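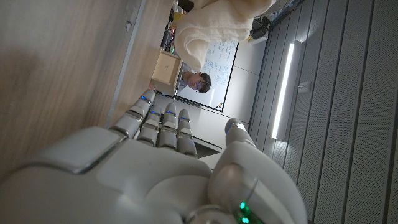 Savvas Kouris wanted to know, before he read another word of this report, whether the third-floor printer at Prastdale still prints everything twice. It does not. It now prints everything once, in a slightly greenish black, and the supplier is looking into it.

Printer replacement, Prastdale and Noris offices: second progress report
By Pantelis Theodorakopoulos
November 26, 2020
Last updated 16:42

Where we are

All 18 of the old desktop printers have been unplugged. Six shared machines from Drilau have gone in to replace them, four at Prastdale and two at Noris. The plan you approved in August had everything finished by now, and on paper it is. Paper is where the trouble starts.

The Noris pair have behaved well. They wake up when a job is sent, staple in the corner you ask for and go back to sleep. I have no complaints from Noris at all, apart from one about the colour of the cabinet the toner lives in, which was there before us.

Prastdale has been livelier. The machine outside Accounts takes A4 from the bottom tray and believes it to be A3. We have told it otherwise through the front panel, through the web page and, on one occasion, out loud. Drilau's engineer has changed the tray sensor and the fault has moved to the tray above. He is coming back with a different sensor and, I hope, a different theory.

Card release

Staff now tap a card at the machine to collect their printing. Anything left uncollected overnight is deleted. In the first month the system threw away 326 jobs, most of them meeting agendas. I have had two requests to get one back, both from the same person and both for the same agenda.

Some 1,000 sheets went through on the first morning alone, nearly all of it people finding out whether their card worked. I would ask you to ignore that morning when you look at the graph.

Envelopes

Still bad. The new machines will print on envelopes if they are fed singly through the side flap, and will seal them as well, which we did not ask for. Châu has kept one old inkjet in the post room for the purpose. I know I said they had all been unplugged. This one was unplugged and then plugged in again.

Money

We are inside the budget for the machines and a little over on cabling, because the wall sockets at Prastdale were not where the drawing said they were. The saving on toner will not show until the old stock is used up or sent back. The old stock fits none of the new machines, so I am working on sending it back.

Still to do

Tray sensor, Prastdale, Accounts. Greenish black, third floor. A proper answer on envelopes – Drilau has promised one in writing. Wall signs showing which way up to put headed paper, as the present one is handwritten and wrong.

I would like to keep the engineer's visits on the current terms until the sensor is settled, and need your agreement for that.

3 comments
Shared 2 times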